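**Utstead library closes second-floor reading room for seating and acoustic work**

17/08/2024 – The second-floor reading room at Utstead Public Library is closed to visitors until November. The closure covers replacement of the upholstered bench seating, repainting of the perimeter walls and the installation of sound-absorbing ceiling panels. The first floor, the children's area and the basement archive keep their normal hours.

The work was approved in the city's capital plan under building maintenance. Halima Nyanda, facilities manager for the library, said the seating was the main item. The current benches were installed when the room was converted from periodical storage, and the foam in the most heavily used positions no longer meets the library's own standard for compression recovery.

"We test by loading the seat and measuring how much height comes back," Nyanda said. "The window side passed. The long wall did not, and we don't want two generations of foam in one room."

The contract went to Villaseñor, a commercial upholstery and joinery shop in Hestthorpe. Under its terms the existing bench frames stay in place. The shop will strip the covers and foam, check the frames for loose joints, fit new high-density foam and cover it in a woven contract fabric. The room has 258 seats in total, including desk chairs, which are outside the scope of the work.

Fabric selection took longer than planned. The specification called for a gray weave with a cleanable finish, and the first supplier withdrew its product from sale before an order could be placed. A replacement named Kokeo was chosen in its place. Dayana Montes, project lead at Villaseñor, said the substitute is slightly heavier and needs a wider seam allowance at rounded corners, which adds cutting time but does not change the price.
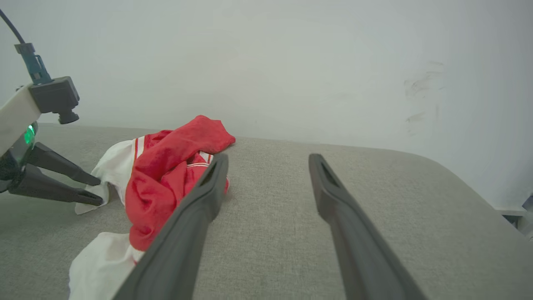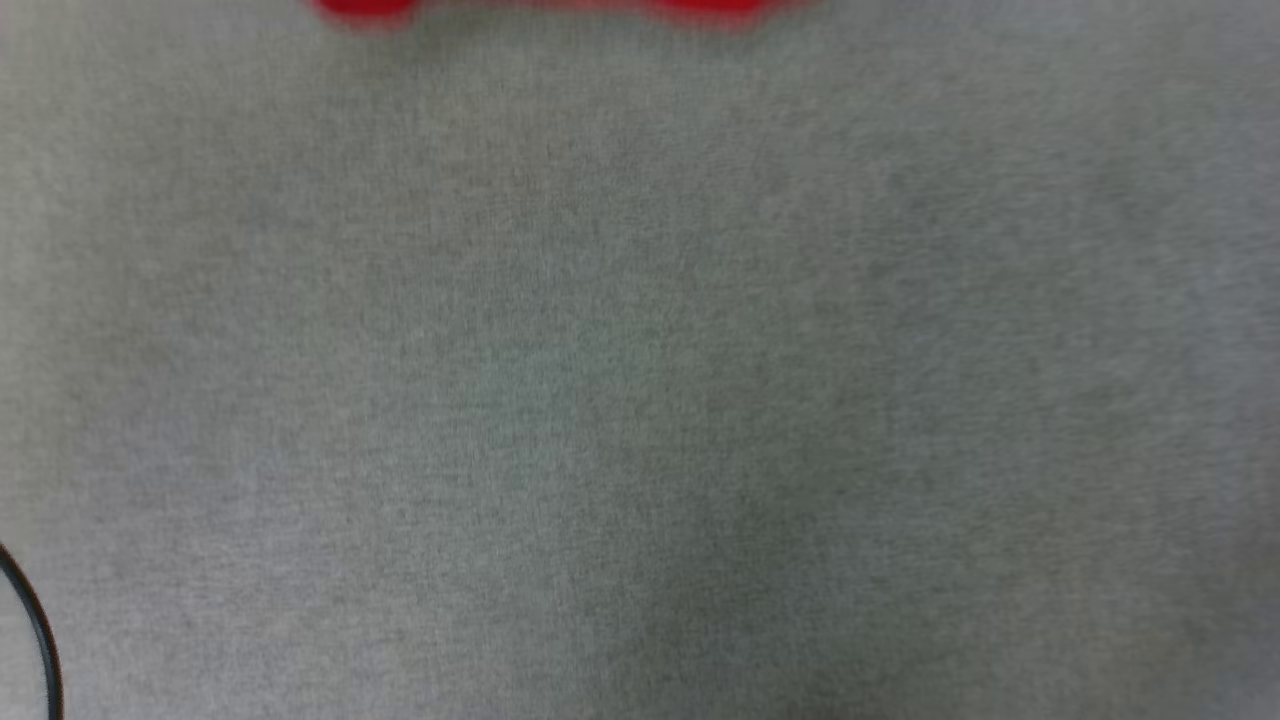
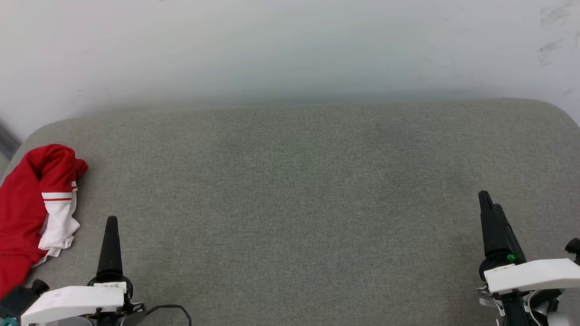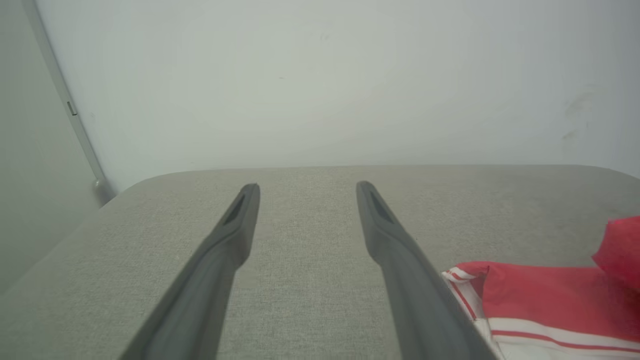 *Gray fabric surfaces.*

Wall repairs are scheduled first. Painters will clean and fill the area behind the benches, where seat backs were never fitted and bags and shoes tend to mark the paint. The new coating is a scrubbable matte in the same white as the stairwell. The specification requires two coats over primer, with 30 hours between the second coat and the return of any furniture to the wall.

Ceiling work follows. The panels are mineral fiber and will be suspended below the existing plaster. Ximena Aguirre, the acoustic consultant on the project, measured reverberation in the empty room and with readers present. In both cases the result was above the design target in the speech range. The panels are intended to bring the room within target without carpet, which the library ruled out on maintenance grounds.

Air supply grilles will be moved to suit the new ceiling grid. The ducts themselves are not affected, and the sprinkler heads stay at their present height. A fire inspection is required before the room can reopen.

During the closure, 30 temporary study places will be set up on the first floor, next to the reference desk. Places cannot be reserved. Group study rooms can still be booked for up to 3 hours per day on one library card. Outlets are available at every temporary place, but the wired network connections upstairs will be switched off.

Books shelved in the second-floor reading room remain available by request. Staff will collect them twice daily, and requests made after the second collection will be filled on the next open day. Bound newspapers and oversize maps cannot be moved during the work and will not be available. Anayeli Trujillo, head of reference, said readers who depend on those items should contact the desk to ask whether a microfilm copy is held.

The elevator will be used for materials in the early morning, before opening, and returned to public use for the rest of the day. The north stair will be closed at the upper landing. The south stair remains the marked exit route.

Removed foam will go to a carpet-underlay processor. The old covers have no reuse value and will be discarded – the backing has separated from the weave in most of the lengths examined.

Questions about access can be sent to Araceli Tlapale in the library's visitor services office. A reopening day will be posted at the entrance once the fire inspection has been booked.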